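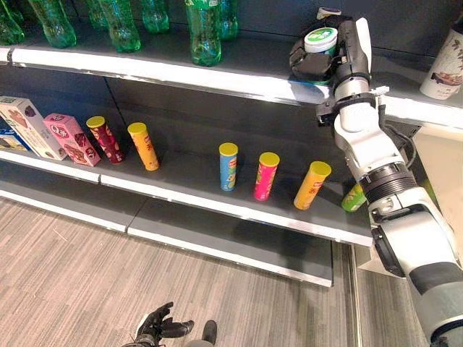 Homen stepping

Homen stepping is a way of teaching a robot to handle things on store shelves by cutting one long job into short pieces and training on each piece separately. I've been keeping this page going since March, so please read it as one enthusiast's write-up and fix anything I got wrong! The name comes from the Homen toolkit, where the idea first showed up as a setting hardly anyone switched on.

The basic idea

Most people who teach a robot by demonstration record the whole job from start to finish (walk up, reach, grab, carry, set down) and hand the lot to a learning program. That works fine until the robot fumbles somewhere in the middle, because then it's in a spot it never saw in training and it tends to drift further and further off. In Homen stepping you mark the places where one piece ends and the next begins, and the robot learns a separate small skill for each. The usual split is 5 pieces, although the group at Olell got by with 4 by folding the reach and the grab together.

The marks are called "joints" in the older notes, which is a terrible word to use around robot arms, so I say "breaks" here and I'd love it if everybody else did too.

Where to put the breaks

The grab is the break people argue over the most. You can put it when the fingers first touch the item or when the item leaves the shelf, and the two give you pretty different training sets. I'm firmly in the second camp, at least for small stuff on a high shelf. Take a white container with a green label, held in the gripper just above the white lip of the upper shelf, with tall bottles standing along the back: a break placed at first touch would leave all the fussy work near that lip to the carrying skill, which was never meant for it. Put the break later and the grab skill owns the whole mess. The Zunero notes take the other side, and they do have a point about flat boxes, where the fingers slide a lot before anything lifts.
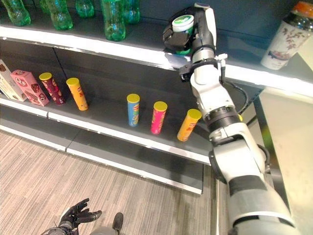

Shelf clearance matters as well. A higher shelf edge changes how the arm has to come in, and a grab skill learned on one level doesn't always carry over to the next one down. My own habit is to record each level on its own and mix them afterward (slow, I know, but it saves a lot of swearing).

Results

The best-known test is the Haberkorn run, which used 200 demonstrations split between shelf and table work. Stepped training beat whole-job training on 3 of the 4 tasks. The one it lost was setting a tall can down upright, and I think that's the most interesting part of the whole thing! The letting-go piece is very short, so there's little in it to learn from, and the hand has to open without brushing the can on its way out.

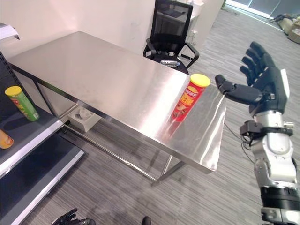 Photo: Homen project page, table task. Reused with permission.

For table work, the open hand beside a standing can is a pose that comes up on both sides of a break, either just ahead of a grab or just after a release. A single still can't tell you which, and a learning program that only gets one picture at a time has the same trouble. Homen stepping handles this by passing along a label for the current piece, so the program knows which skill is supposed to be running. Leave the label out and the hand may close again on something it was meant to leave alone.

Shiny tabletops are a separate headache. The reflection of a red can in polished steel is faint, but I'd still include steel tables in the training set if that's where the robot will be working.

Open questions

Placing the breaks by hand takes ages. There's an automatic version in the toolkit that looks for pauses in the arm's motion, and it does well with careful operators and badly with fast ones (I'm a fast one, sadly). Two-handed jobs haven't been covered much either, and I don't know of a good rule for what to do when each hand reaches its break at a different moment.

See also: learning from demonstration, skill chaining, shelf picking

Last edited 2022-04-10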